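Betreff: Re: [werkstatt-automation] Handgeführte Greifer, Platz 9: Stand der Arbeiten und offene Punkte

Sehr geehrte Mitglieder der Liste,

die Werkstattleitung nimmt zu den Anfragen vom Montag wie folgt Stellung. Die zitierten Passagen stammen aus der Nachricht der Arbeitsgruppe Antriebe und werden der Reihe nach behandelt.

> Sehr geehrte Werkstattleitung,
>
> die Arbeitsgruppe Antriebe bittet um Auskunft zum Stand des
> Greiferbaus. Im Einzelnen möchten wir wissen:
>
> Ist die Umstellung auf die neuen Fingerpaare abgeschlossen, und
> können die alten Druckdateien aus dem Verzeichnis entfernt werden?

Die Umstellung ist für beide Griffe vollzogen. Die alten Druckdateien verbleiben bis Ende Dezember im Verzeichnis, werden jedoch nicht mehr gepflegt. Wer nach dem alten Stand bereits Teile gedruckt hat, kann diese weiterverwenden, sofern die Lagerstelle am Fingeransatz nachgerieben wird. Eine Mischung alter und neuer Finger an demselben Griff ist nicht zulässig; die Schließlinie stimmt dann nicht überein, und dünnes Material rutscht an der Spitze durch.

> Weshalb wird weiterhin mit Kabel gearbeitet? In der Sitzung
> vor dem Sommer war von einer Funkstrecke die Rede.

Die Funkstrecke wurde mit den Modulen aus dem Bestand des Projekts Timodholm erprobt. Im Leerlauf war das Ergebnis brauchbar. Bei gleichzeitigem Betrieb beider Griffe traten Aussetzer auf, deren Ursache bislang nicht geklärt ist. Die Werkstattleitung hat daher entschieden, die kabelgebundene Ausführung beizubehalten. Der Antrag auf Beschaffung anderer Module bleibt bestehen und wird zusammen mit dem Jahresbedarf behandelt.

Die Kabel sind gegenüber dem Entwurf verlängert worden. Mit der ursprünglichen Länge war ein Arbeiten über die Tischmitte hinaus nur mit gestrecktem Kabel möglich, was die Steckverbindung am Griff belastet hat. Die jetzige Länge beträgt 2 Meter ab Griff. Wir bitten darum, die Kabel nicht um die Handgelenke zu führen und sie nach der Arbeit in weiten Schlaufen aufzuhängen.

> Welche Gegenstände werden derzeit für die Erprobung verwendet?
> Wir hatten Holzklötze und Dosen vorgeschlagen.

Klötze und Dosen sind erledigt; die Ergebnisse liegen im Werkstattordner unter »Eltar, starre Teile«. Die Arbeiten betreffen nunmehr biegsame Gegenstände, vorrangig Kunststoffbeutel in Verbindung mit einem Eimer. Der Beutel ist mit beiden Griffen zu fassen, zu öffnen und in den Eimer einzusetzen.

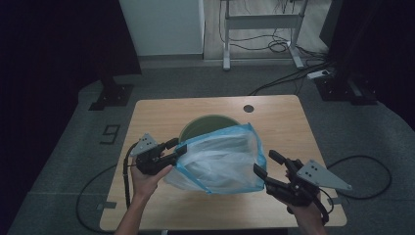

Werkstattleitung, Gemeinschaftswerkstatt Jalville

Der Beutel stellt an die Finger andere Anforderungen als ein starres Teil. Die Folie ist halb durchsichtig und legt sich in Falten, sodass die bedienende Person sich vor allem am blauen Rand orientiert. Nach unserer Erfahrung empfiehlt es sich, mit einer Hand den Rand zu klemmen und diese Hand ruhig zu halten, während die andere mit geöffneten Fingern nachfasst. Werden beide Griffe zugleich bewegt, zieht sich die Öffnung meist wieder zusammen.

Zu den Fingern selbst ist Folgendes festzuhalten. Die Spitzen müssen auf ganzer Breite anliegen. Bei einem der ersten Sätze lag die Spitze nur an einer Kante an, was bei den Klötzen nicht aufgefallen war und sich erst an der Folie zeigte. Die Prüfung erfolgt seither mit einem Streifen Seidenpapier, der sich bei geschlossenem Griff ohne nennenswerten Kraftaufwand nicht herausziehen lassen darf. Der Streifen liegt in der Schublade mit den Fühlerlehren und ist bitte dorthin zurückzulegen.

> Uns ist aufgefallen, dass die grauen Dreiecksplatten auf den
> Griffen in der Stückliste fehlen. Sind diese endgültig?

Die Stückliste ist an dieser Stelle tatsächlich unvollständig und wird berichtigt. Die dreieckigen Platten mit je drei Bohrungen sind Bestandteil der aktuellen Ausführung und auf beiden Griffen oben montiert. Ob sie in dieser Form bleiben, hängt von der Gewichtsfrage ab. Mehrere Mitglieder haben nach längerer Arbeit über Ermüdung des Handgelenks berichtet. Der Schwerpunkt liegt durch den Aufbau höher als im Entwurf von Doležal vorgesehen. Geprüft wird eine Fassung mit geringerer Materialstärke bei unverändertem Bohrbild. Wir bitten die Arbeitsgruppe, bis zur Entscheidung keine eigenen Halterungen zu fertigen, die sich auf die Außenkontur der Platte stützen. Das Bohrbild hingegen kann als verbindlich betrachtet werden.

> Besteht die Möglichkeit, den Platz auch abends zu nutzen, und
> welche Regeln gelten für die Einrichtung des Tisches?

Die abendliche Nutzung ist möglich, vorbehaltlich der Eintragung in den Belegungsplan. Es gelten folgende Regeln:

Eine Belegung dauert höchstens 30 Minuten, danach ist der Tisch freizugeben, sofern eine weitere Eintragung vorliegt.

Die grauen Klebemarken an den Tischkanten dürfen nicht versetzt oder entfernt werden. Löst sich eine Marke, so ist dies der Werkstattleitung zu melden; ein Nachkleben nach Augenmaß ist zu unterlassen.

Der Tisch selbst wird nicht verschoben. Auch die Stative verbleiben an ihrem Ort.

Kabel, die über den Teppich laufen, sind vor Beginn so zu legen, dass niemand im Rücken der arbeitenden Person darüber gehen muss. Die Steckdosenleiste ist nach der letzten Belegung des Tages auszuschalten. In der Vergangenheit ist dies mehrfach unterblieben.

Die Vorhänge werden während der Arbeit nicht verstellt. Wer mehr Licht benötigt, wende sich bitte vorher an uns, da die Beleuchtung für alle Durchgänge gleich bleiben soll.

> Abschließend bitten wir um Angaben zur bisherigen Laufleistung,
> damit wir den Verschleiß der Zahnräder einschätzen können.
>
> Mit freundlichen Grüßen
> Arbeitsgruppe Antriebe

Für den rechten Griff sind seit dem Umbau 27 Durchgänge im Heft eingetragen, für den linken 16. Der Unterschied erklärt sich daraus, dass der linke Griff wegen eines Kabelschadens zeitweise außer Betrieb war. Die Zahnräder wurden anschließend ausgebaut und in Augenschein genommen. Am rechten Griff ist an den Flanken ein leichter Glanz erkennbar, Ausbrüche wurden nicht festgestellt. Das Spiel am Abzug hat nach dem Eindruck mehrerer Mitglieder zugenommen; eine Messung steht noch aus. Die Arbeitsgruppe wird gebeten, hierfür ein einfaches Verfahren vorzuschlagen, das sich ohne Zerlegung des Griffs durchführen lässt.

Es wird daran erinnert, dass jeder Durchgang in das Heft einzutragen ist, auch wenn er abgebrochen wurde. Anzugeben sind Griff, Gegenstand und Anlass des Abbruchs. Eintragungen wie »ging nicht« genügen nicht.

Hinsichtlich der Schmierung gilt weiterhin, dass ausschließlich das Fett aus der weißen Dose zu verwenden ist. Sprühöl greift die gedruckten Gehäuse an. Das betroffene Gehäuse liegt zur Ansicht im Regal neben dem Drucker.

Offen sind damit aus Sicht der Werkstattleitung die Berichtigung der Stückliste, die leichtere Ausführung der Dreiecksplatten, die Messung des Spiels am Abzug sowie eine Zugentlastung am Kabelaustritt. Für die Zugentlastung liegen zwei Vorschläge vor, eine geschraubte Schelle und eine in das Gehäuse eingedruckte Labyrinthführung. Die Schelle ist schneller herzustellen, trägt jedoch an der Stelle auf, an der bei kleinen Händen der Ballen anliegt. Rückmeldungen hierzu werden über die Liste erbeten, nicht an die allgemeine Adresse der Werkstatt.

Ersatzbeutel befinden sich im unteren Fach. Eingerissene Beutel sind nicht weiter zu verwenden, weil sie sich anders öffnen und die Eintragungen dadurch nicht vergleichbar sind. Der Eimer ist kein Abfallbehälter und nach der Arbeit leer zu hinterlassen.

Mit freundlichen Grüßen
Die Werkstattleitung
Gemeinschaftswerkstatt Jalville

--
Liste: werkstatt-automation
Abmeldung und Änderung der Zustellart über die Listenverwaltung. Anhänge bitte im Werkstattordner ablegen und in der Nachricht nur darauf verweisen.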